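Passer un ordre à cours limité chez Nodport, pas à pas

Mis à jour vite fait le 11 novembre 2018, l'écran a encore changé. Merci à Filipa Loureiro pour les corrections.

Avant de commencer : compte-titres ouvert, pièce d'identité validée, argent déjà viré. Sans ça le bouton Acheter reste gris. Le virement met un jour ouvré, parfois deux.

Étape 1. Se connecter, onglet Marchés. Taper le nom de la valeur ou son code. Je prends Canadora parce que j'en ai, aucun conseil là-dedans. Vérifier la place de cotation – certaines valeurs sortent deux fois, pas dans la même devise. Alper Oral s'est fait avoir en avril, il a payé le change pour rien.

Étape 2. Cliquer sur Acheter. Type d'ordre : par défaut c'est « au marché ». Changer pour « à cours limité ».

Étape 3. La quantité. Bien mettre le nombre de titres, pas le montant. J'ai 3228 euros sur le compte, je mets 800 titres. Les frais viennent en plus, garder une marge.

Étape 4. La limite. C'est le prix maximum par titre. Regarder le carnet d'ordre, colonne vente, et choisir soi-même. Chez moi 3,70, donc 2960 euros. Avec les 12 euros de frais, total affiché : 2972. Trop bas, l'ordre dort. Trop haut, autant passer au marché.

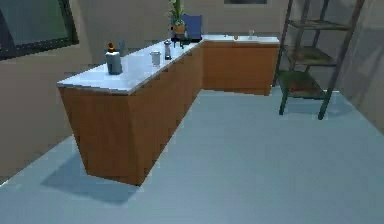
Que devient l'ordre si le cours ne descend jamais jusqu'à la limite ?

Il reste en attente jusqu'à la date de validité, puis il est annulé. Chez Nodport l'annulation est gratuite, l'argent bloqué redevient disponible le lendemain matin.

Étape 5. La validité. Trois choix : jour, fin de mois, date au choix. « Jour » = annulé à la clôture. Passé après la fermeture, l'ordre part à la séance suivante.

Étape 6. Relire le récapitulatif. Sens, quantité, limite, frais. Puis le code reçu par SMS. Il expire vite, garder le téléphone à coté.

Étape 7. Onglet Carnet. Statuts possibles : en attente, partiel, exécuté, rejeté. Partiel, ça arrive sur les petites valeurs. Sur Baveo j'ai eu 596 titres le matin et le reste deux jours après. Regarder la grille tarifaire avant, les frais peuvent être comptés une fois par jour d'exécution.

Pour modifier : Carnet, la ligne, le crayon. Attention, changer la limite fait perdre sa place dans la file. Une partie déja exécutée ne se modifie plus.

Rejeté sans explication ? Neuf fois sur dix, solde trop juste à cause des frais. Sinon la limite est trop loin du cours. Le reste, voir avec le support, par téléphone de préférence – les mails trainent.

La vente à seuil de déclenchement, je la fais dans une autre page.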